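Umora Opens Application Writing Program for Future Graduate Students

Etton, 18/05/2023 - Umora, the student advising centre in Etton, announces today a new program for people who prepare their applications to master's and doctoral studies. The program is named Endgate and it will accept 100 participants in the first intake, which begins in November.

Endgate is concentrated on the statement of purpose, the document which many applicants leave for the last week. Each participant will work during 11 weeks with one adviser and will receive written comments on every draft.
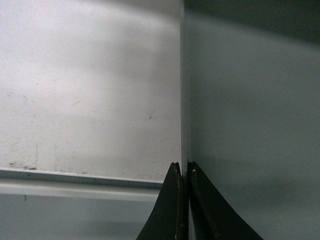 "Our students have good marks and good research ideas, but they find it difficult to explain why they want this particular department," said Pravesh Engelbrecht, director of programs at Umora. "We would like that they begin early and have the time to rewrite."

Last year the centre received 523 requests for help with graduate applications, and the larger part of them concerned the statement. The new program was prepared together with the Todorova Foundation, which will pay the full fee for 20 participants who are the first in their family to attend university.

The sessions are held in the evening, online and at the Umora centre. Participants should bring a list of the programs they wish to apply for, even if this list is not final.

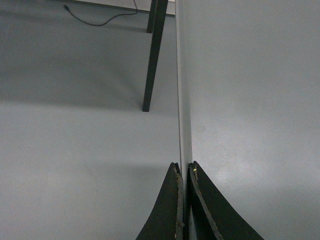
Can I apply if I finished my bachelor's degree several years ago?
Endgate is open to all persons who hold a bachelor's degree or are in the last year of it, and there is no limit on the year of graduation.

Application forms are available at the front desk of Umora in Etton.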